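# Setting up the Nonska scoreboard for match day

I run the board for our Sunday-league side's home games, and this is the part of the guide I wish I'd had before my first kickoff. Grab a coffee, it's quick!
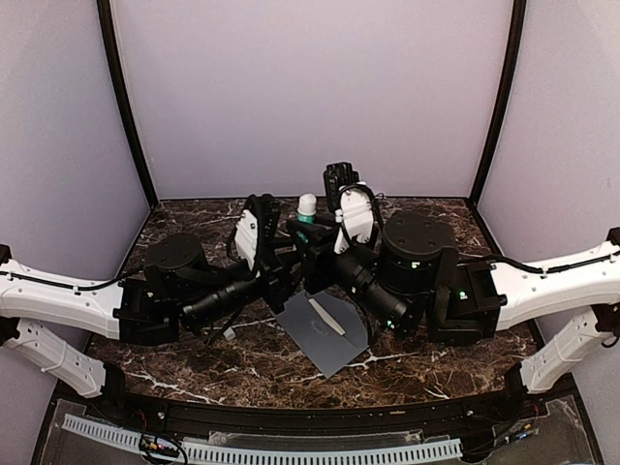
## Before the teams come out

1. Plug the control box into the wall socket behind the home bench. Skip the extension cord — players trip on it.
2. Hold **Power** until the clock reads 00:00. If it shows an old score, press **Clear** twice.
3. Open the Zultex app on your phone and pick your board from the list. Ours is called Ji (long story).
4. Type in both team names. You get 6 letters each, so "Rovers" fits and "Wanderers" doesn't.
5. Set the half length, then tap **Save**. I forget this every April when the youth games start and the halves get shorter.

**Note:** The phone needs to stay within 100 feet of the control box. I sit by the halfway line and it holds up fine, even with a big crowd.

## During the match

1. Tap **Start** on the referee's whistle, and leave the clock alone for throw-ins and goal kicks.
2. For a goal, tap the team's name once. Tapped the wrong side? Hold the name for 2 seconds and the goal comes off.
3. At halftime, tap **Next half**. The score stays put.

**Caution:** Don't tap **End match** until the final whistle. It locks the score, and you'll be typing everything in again while the away fans yell at you!

If the digits flicker, check the Cleva cable at the back of the board and push it in until it clicks.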